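Werkden Robotics Club forum » Student projects » Sorting challenge: grip or scoop?

palacios9
Right, we've got 428 practice grabs logged and my lot still want to swap the finger pads for a scoop. I say stick with two fingers. Boxes are the easy bit, surely?

druvex_jo
Disagree, sorry! Glossy boxes are horrid. Ours kept twisting at the last regional and we dropped 4 places. Scoop every time.

palacios9
A scoop's no use once there's plush and netting in the pile though, it just shoves the lot along the table.

Ayodele Adebisi
Posted 10/3/18
I'm with palacios9 on this (and I voted scoop in February, so there you go). The Ultraman box is a pig if you come at it tilted, but go in wide with both pads and close slowly. Squaring up first is what I'd get the kids practising, then worry about speed. 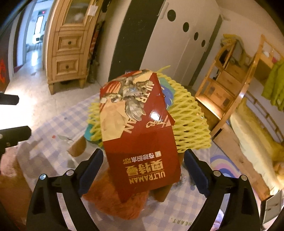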